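# Small stuff piling up on the table, where do I start?

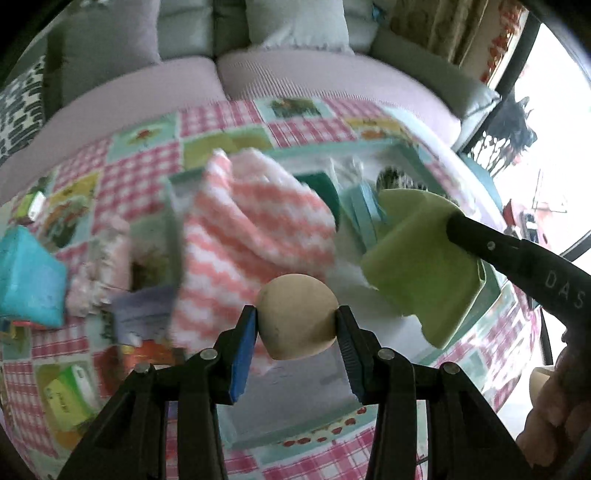 My table collects everything: cloths, packets, little boxes, a wooden ball. I cleared it on 19/02/2025 and it filled up again. I have 30 minutes most evenings. Do I need more trays?

Posted by Yiran Du

## 2 answers

**Tarek Kabbaj**

Don't buy trays yet. Take the fabric off first, fold it and put it in a drawer. Then open the packets, keep what you use and throw out the rest. Cards and small framed pictures go on a shelf. Whatever is left has to fit in one tray. Mine took two evenings.

**Terkell51**

get a box with a lid. i have a Bennani one, 14 dollars, everything goes in when people come over. haven't sorted it since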